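Food Waste in Shared Student Kitchens: Project Report

Unit: Introduction to Household Studies
Submitted May 22, 2026

1. Background

Our group looked at how much food gets thrown out in shared kitchens and why. We picked the topic after three of us had moved out of home and noticed how quickly the bin filled up. Most of the reading we found was about families, and we wanted to see how things go when people share a fridge but do their own shopping.

The work was done at Ititero House, a student residence with 7 shared kitchens. Each kitchen has one large fridge, one freezer and a locked cupboard for each resident. Residents buy and cook their own food, though some pairs share meals.

2. Method

We used a short survey and a kitchen diary. The survey went to all residents in January and we got 102 replies. It asked how often people shopped, whether they planned meals, and what they had thrown out in the past week.

The diary was a paper sheet taped inside a cupboard door in each kitchen. Residents wrote down what they threw out and picked a reason from a list: past its date, gone off, cooked too much, didn't like it, or other. We left the sheets up for 7 days. We did not weigh anything. We had planned to, but the scales we ordered from Cerkari arrived after the diary week was over.

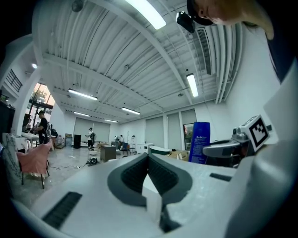 Filling in the diary was voluntary, so we expect that some food was thrown out without being written down. Two sheets also got wet and had to be copied out again, and a couple of entries on those were hard to read. We left these out of the results.

3. Results

The most common items in the diary were bread, salad leaves and cooked rice. Milk came up less than we thought it would. In the survey, 46 people said they never planned meals before shopping. These people also tended to say they shopped whenever they ran out of something.

The main reason given for throwing food out was that it had gone off. Leftovers were often forgotten at the back of the fridge - several people wrote that they couldn't tell which container was theirs. The Stergiou wing, where residents label their shelves, had fewer entries of this kind, but it is also the smallest wing so we can't say much from it.

4. Discussion

Package size seems to matter. A person cooking for one has trouble getting through a whole loaf or a large bag of salad, and the nearest shop, Clatetti Grocers, sells few small packs. Freezer space was another complaint. Bread could be frozen, but most freezers were already full.

If we did this again, we would run the diary for longer and avoid the start of the teaching period, when people are still working out their routines. We would also ask about takeaway meals, which we left out of the survey and which filled a fair bit of space in the fridges.

5. Recommendations

We suggest that the residence put a marker and a roll of masking tape in every kitchen, and set aside one fridge shelf for food that anyone can take. A freezer clean-out at the end of each term would also free up room for bread and leftovers.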